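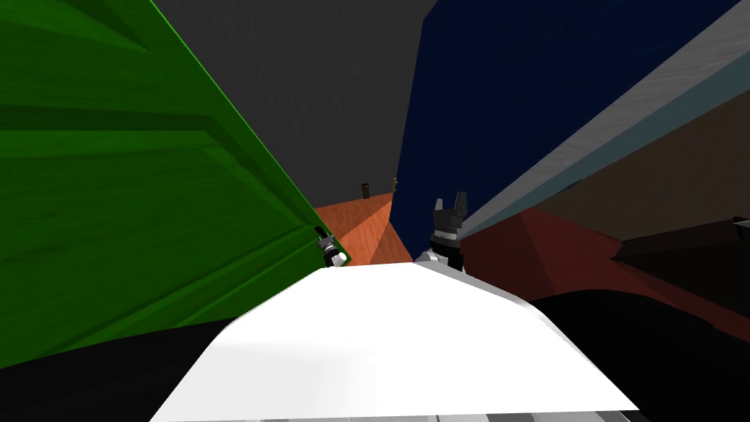
A simulated robot's two grippers, with a green panel on the left and a navy-blue panel on the right.

Practicing With a Robot Inside a Computer

How do you learn to drive a robot if you have never touched one? In the Jillura robotics club, students start with a robot that is made of computer graphics. It has two arms, and each arm has a gripper at the end. The club members call their practice program Doucet.

A program like Doucet is called a simulator. A simulator is a computer program that copies how things act in the real world. If you let go of a block in a good simulator, the block falls. If you push one block into another, the second one moves. The computer does math many times each second to figure out where every object should go next.

What is a gripper?

A gripper is a robot's hand. Your hand has four fingers and a thumb, with joints that bend in many ways. Many grippers have only two fingers. They open, they close, and that is all they do. A two-finger gripper can still pick up a cup, hold a pencil, or pull a drawer.

Look at the two grippers in the picture. The one on the right looks bigger because it is closer to you. Its two short fingers point up and are spread apart like a fork. The one on the left is farther away and looks small. The wide white shape in front is part of the robot's body.

Why the colors look so plain

The floor in the picture is orange-brown, and the wall at the back is dark gray. Real rooms usually have more in them than this. Simulators often use simple shapes and flat colors, and there are good reasons for that. Simple shapes are easier for the computer to draw. Bold colors also help the driver tell one surface from another.

Some simulators change the colors on purpose. A floor might be orange in one practice run and blue in the next. If a robot program learns in only one room, it may get confused in a different one. Changing the colors teaches it to pay attention to the task.

What the students do

Latrice Brannigan leads the Jillura club. New members begin with one arm. They learn to move it up and down, then left and right, then forward and back. After that they learn to turn the wrist. Moving two arms at the same time comes last. It is a little like patting your head and rubbing your stomach.

Each try is called a run. The simulator saves every run so the students can watch it again later. Last year one team saved 176 runs of the same task, which was to pick up a block and put it on a shelf. The team's notebook says the first 41 runs ended with the block on the floor. In a simulator, that is not a problem. You press the reset key and the block goes back to where it started.

Reginald Park was on that team. "I kept closing the gripper too early," he says. "From the robot's view, the block looked closer than it was."

This is a common mistake. A picture on a screen is flat, so it can be hard to judge distance. Drivers learn to use clues. Things that are far away look smaller. A near object can cover up part of a far one. Look at the floor in the picture again. It gets narrower as it goes back between the two tall panels, and the two small brown posts stand a long way off. Those are clues about distance.

From the screen to the real thing

After enough practice, a team may sign up to use Gullis, the club's real robot. Gullis has two arms too, but it is harder to drive. Its motors take a moment to start. Its fingers can slip on smooth plastic. Engineers have a name for the difference between a simulator and the real world. They call it the "reality gap."

The students keep a list of things that work in Doucet but not on Gullis. When they find a new one, they change a number in the simulator, such as how slippery a block is, and try again. A better match makes practice more useful.

Teams also get ready for the Zunow Challenge, a contest for student robot clubs. Each team has 400 seconds to finish a set of tasks with two grippers. Drivers must be at least 14 years old, but younger students can write code and plan the moves.

Try it yourself

You can test what it is like to have a gripper for a hand. You will need a clothespin, a bowl, and some cotton balls.

1. Put the cotton balls on a table next to the bowl.
2. Hold the clothespin and use only its tip to move each cotton ball into the bowl.
3. Now close one eye and do it again.

Was it harder the second time? Using two eyes helps you judge how far away things are — some robots have two cameras for the same reason.

Words to know

Gripper: the part of a robot that holds things.
Simulator: a computer program that copies how things act in the real world.
Run: one try at a task, from start to finish.
Reality gap: the difference between how a robot acts in a simulator and how it acts in real life.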